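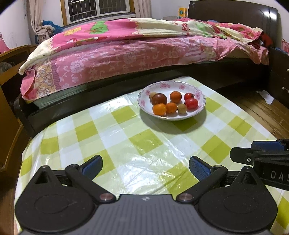

January, 7.50 am
Tomato sorting, bedroom site, two handhelds

Writing this up before I start defending my own decisions. Yesterday's takes are suspect. Possibly all of them, possibly only the left hand. The bench arm at Olvera squashed a cherry tomato overnight while replaying one of our demonstrations and then carried on through the rest of the motion with great dignity, holding a skin.

Guadalupe Bautista left me a message about it at an hour I'd rather not record. The whole message was "your tomato is on my ceiling". I have asked for clarification on "your".

What we know so far. The task is picking small fruit off the plate and putting it down on the cloth, tomatoes first, longans after. Both handhelds log pose and jaw opening into Plidik. Olvera takes the log, cleans it, and replays it on the arm before anything goes near training. The arm closes to whatever width the log says. So if the log says the pads were nearly touching when they were really sitting politely either side of a tomato, the arm goes to nearly touching. It has no opinion about the tomato.

Right hand replays fine. Left hand replays fine for the first part of the session and then gets steadily more murderous.

8.30 am
First theory: the tablecloth. I'll admit I wanted it to be the tablecloth. It's glossy plastic, it has a repeating check in yellow-green and white, and it throws big white highlights back at anything that looks at it. If you set out to design a surface to upset visual tracking you'd be pretty happy with that one. I've complained about it in this notebook before, and it would have been lovely to be right.

Pulled the pose traces for the left hand. They're a bit jittery when the gripper is low over the bright patches, and the tracker clearly doesn't love the checks. But the jitter is there from the first take, and the squashing isn't. Also, bad pose would put the fingers in the wrong place. The fingers are in the right place. They're just shut.

Leaving the tablecloth on the list of things I dislike and taking it off the list of causes.

9.10 am
Second theory: timing. Plidik threw an E302 near the end of the session, which the manual explains as "stream alignment warning". The manual then has nothing else to say on the matter. I dismissed the warning because I had a tomato in each hand, so to speak, and because E302 comes up whenever you look at the logger sideways.

Went back through the log. The warning was real: the left stream lags the right by roughly 200 ms in the last take. That's ugly and needs fixing, and for a two-handed handover it would be fatal. But a late close is still a close to the correct width. It would make the arm fumble. It wouldn't make it squeeze harder.

So that's a genuine fault which isn't our fault. (Reads oddly. Leaving it.) Opened a ticket with Rillance, who wrote the sync code, and attached the log. Their automatic reply thanked me for my interest in their products.

10.20 am
Did what I should have done first and looked at the thing itself.

Powered the left unit, opened Plidik's live view, closed the pads on nothing and watched the number. Pads touching, number reads zero. Fine. Open, close, open, close. Zero every time. Very well behaved. Took a photo of it being well behaved, which I have since deleted out of spite.

Then I closed it on a tomato, as one does in this job, and held it for a bit with a proper squeeze. Let go, closed on nothing again. The number now reads below zero.

The jaws can't be closer than touching. I checked this with my eyes.

Kept going. Each firm grip walks the reading a little further down. Light grips don't do it. By the time I'd bullied it for a while it was claiming the opening was 5 mm less than my calipers said. On a cherry tomato that's the difference between holding it and wearing it.

11.00 am
Cover off the left unit, on the desk, over a tea towel so the screws can't escape. The jaw sensor reads a small magnet on the end of a shaft. The magnet sits in a collar, and the collar is held to the shaft by a grub screw. Mine was finger-loose. Under load the shaft turns a hair inside the collar, the collar stays where it is, and the zero goes for a stroll.

Going over it with a lens, there's no sign of thread compound on the screw. The right unit's screw has a nice blue crust of it. I built both units. I remember doing the right one. I remember then going for lunch.

So, cause: me, sandwich.

11.40 am
Things I want on paper while I'm still cross.

Plidik happily logged negative jaw widths for most of a session and didn't say a word. It's got a warning for streams being slightly out of step and none for a gripper that has passed through itself. Then the export step clips negatives to zero, so by the time Olvera got the file it looked perfectly plausible. The only place the fault was visible was the raw trace, and I don't look at raw traces unless something's on a ceiling.

The arm should have had a force limit on for replay. Guadalupe says it did. The limit was set for the last job, the Trurnano bottle caps, which want a good hard twist. Nobody changed it back, and there's no line on the replay sheet telling anyone to. She's adding one. She has also pointed out, fairly, that a limit good enough for bottle caps is a limit good enough for a finger, and that people do reach in during replay to nudge fruit back into position.

I've reached in during replay to nudge fruit back into position. Last week, and with my actual hand.

So I'm writing this up as a safety report as well, and it can't stay a funny tomato story. New rule from Olvera as of this morning: arm stopped, properly stopped, before anyone touches anything on the bench. Pausing in software doesn't count. The paddle button goes in. I've agreed to this and would like it noted that I agreed quickly.

1.15 pm
Repair. Cleaned the shaft and the inside of the collar with alcohol, let them dry, fresh compound on the grub screw, done up to the torque on the build sheet. Used the torque driver and not the feeling in my wrist, which has lost its licence. Paint line across the collar and shaft so any slip shows up the moment the cover's off. Did the same paint line on the right unit.

The compound wants a few hours. I'm under instruction from the tube not to touch it. Spent some of the time on the handles: wiped the pads down on both units, as the blue texture holds on to juice and goes tacky, and a tacky pad lets you get away with a weak grip that the arm then can't copy.

Also wrote a small check script for the start and end of every take. It asks you to close on nothing, reads the width, and refuses to save the take if the two readings disagree. First version refused to save anything at all. Second version saved everything, including a take in which I had the unit switched off. Third one seems to be about as fussy as I'd like.

4.30 pm
Back to the plate. Fruit's the same lot as yesterday minus what I've used for testing, which I have eaten, in the interests of a tidy bench.

Squeezed the left unit on a tomato a good deal harder than any demonstrator would. Reading came back to zero. Did it again until the tomato had had enough. Still zero. Swapped to a longan, which has a firmer skin and lets you really lean on it. Zero. Paint line unbroken when I took the cover off to check.

Recorded 3 short takes with both hands and sent them to Olvera with a note asking for replay at low force, arm guarded, somebody else's ceiling.

5.45 pm
Guadalupe rang. Takes replay clean, tomato survives, gets put down on the cloth at her end without drama. One longan rolled off. She says that's in the demonstration, she watched the video, and I rolled it off too. So the arm has copied me faithfully and I've got nothing to complain about.

Sync lag is still there in one of the new takes, smaller. Rillance have written back as a human this time and want the firmware version of both units. They're different. I had thought they were the same. I'll line them up tomorrow before recording anything else, and if the lag goes away I will have to write them a fairly humble email.

What to do with yesterday's data. Right hand is good and I've marked it keep. Left hand, I thought about fixing by working out the drift from the close-on-nothing moments and subtracting it. It can be done for the early takes, where there are plenty of those moments. Later on I'd got into the habit of going straight from one fruit to the next without fully closing, so there's nothing to hang the correction on, and I'd be guessing. Marked those discard. It hurts, they were some of my neater ones.

Still to do:
Ask for a negative width warning in Plidik, and for the export to stop hiding the evidence.
Look up who else has a unit I built. Check the grub screws before they find out for themselves.
Match firmware, rerun the lag test, reply to Rillance.
Put thread compound on the build sheet as its own line with its own tick box. At the moment it's in brackets after the torque, where a hungry person can miss it.
Matte cloth. I know it wasn't the cause. I'm asking anyway.
Send Guadalupe a sponge with a long handle.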